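Notebook, November

Second round of glaze tests for the Clulbridge tile order. The first round crawled badly on the Gresden body, beads of bare clay along every edge, so this time I split the variables and only moved two of them: how thick the glaze goes on and how long the bisque sits after sponging.

Base recipe unchanged. Dry batch 4000 g, sieved wet, left overnight with the lid on. It had settled harder than I like by morning and took a long time with the drill mixer to come back. Added a little more bentonite to the next batch sheet but did not change this bucket, or the comparison with round one is worthless.

Tiles were cut from the same slab batch and bisqued together. I wiped them all with a damp sponge at 7 in the morning. Half were dipped straight away, half left on the rack until after lunch. In each half, some got a single quick dip and some got a dip and a second coat brushed on once the first had lost its shine.

Fired in the small kiln on the usual slow schedule, 400 F candling stage first with the lid propped, then closed up. No trouble with the elements. The bottom shelf still runs cooler than the top — same as always — so I put matching tiles on both.

Results. Single dip, rested tiles: clean, good color, slight thinning on the corners. Single dip, straight after sponging: a few pinholes, otherwise fine. Double coat, rested: crawled at two corners and one spot near the middle. Double coat, straight after sponging: worst of the lot, big islands of glaze pulled apart with bare clay between them. Not usable, though the Nyaga people once asked for a crawl surface on purpose and I kept one back in the drawer for them.

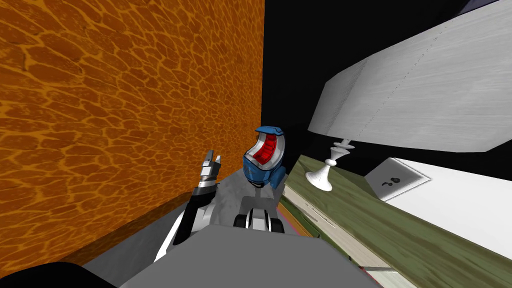 Is the crawling coming from dust on the bisque or from the glaze going on too thick?
Mostly thickness. All of these tiles were sponged the same way and the single dips held, so dust alone does not explain it, though the sponging water clearly makes a heavy coat worse.

Also tried the Rarner frit in a small cup as a swap for our usual one. It melted earlier and ran onto the cookie. Nice surface where it stayed put. Needs more clay in the recipe before it goes anywhere near a real shelf.

To do: mix the bentonite version, same tiles, single dip only. Check specific gravity before dipping and write it on the bucket this time, the tape from last month has come off. Kiln wash the bottom shelf. Order cones, we are down to the last box.

Left the lid cracked at 4, too warm to unload the second stack. Will read those tomorrow and add them under this entry.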